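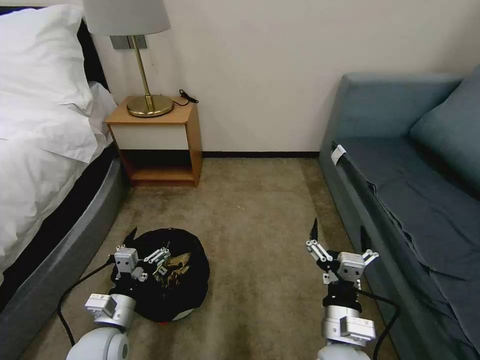 3. Setting up your Rarelow bedside sleep timer

Now the fun part! The Rarelow 33 takes only a few minutes to get going, and once the wake light is set to your taste you'll wonder how you put up with a buzzer.

Before you start, charge the base until the ring glows solid green. It ships at 20 per cent to protect the battery.

1. Stand the base on a flat, steady surface within arm's reach of your pillow, with the speaker facing you.

2. Press and hold the centre button until the ring pulses, then let go.

3. Turn the dial to set the hour. Press once, then turn again for the minutes.

4. Choose a wake colour. There are three, and Amber is lovely on dark winter mornings (our favourite by a mile).

5. Set the brightness. The scale runs to 100, but do try a low number first, it's brighter than you'd expect!

6. Press and hold again to save. You'll hear two soft chimes.

Note: If the ring flashes error 3017, the clock has lost its time. Repeat steps 2 and 3. Your colour and brightness will still be there.

Note: Units made before August have a grey dial that clicks as it turns. The steps are the same.

CAUTION: Don't cover the base with bedding or clothing while it is charging. Use only the cable supplied.

CAUTION: Keep the base away from water glasses and humidifiers.

Next up is section 4, Nap mode, a great little feature for shift workers.

Guide written by Dalva Medeiros. Revised July 2018.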